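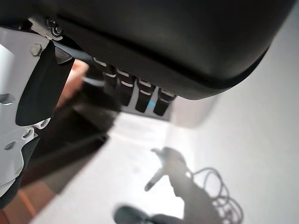

15/03/2019, carving bench

Second go at the Drusine limestone. Yae Nomura says it cuts like butter once you get through the skin. Maybe hers does. My block has a hard band running on a slant through the top third, and the flat chisel skated off it twice before I switched to the point.

The supplier's sheet calls it "even-grained throughout." I'd like to know how many blocks they opened before they wrote that. Tapped all six faces with the small hammer: five ring, the back left corner goes dull. Marked it in red crayon. Would not put a nose or a hand anywhere near it.

Tried the Fujimoto rasp against the old one on the offcut, 300 strokes each, same patch size, same arm. New one leaves a cleaner face but I can't see that it takes off more stone. For the price I expected to see it. Yae thinks I'm pushing too hard. Could be. Someone else should repeat it before we order 3 more.

Soaking: the Bremamside people swear by a night in water before carving. Offcut went in the bucket yesterday evening, weighed 1,915 grams going in. Forgot to write down the weight coming out, so that's useless. Do again.

Bird figure is roughed to the shoulder line. Left wing is heavy and I'm leaving it heavy until the hard band is behind me. No sanding yet, whatever the class handout from January says about keeping surfaces tidy as you go.

Point chisel needs regrinding. Ask Yae which part of the quarry her block came from.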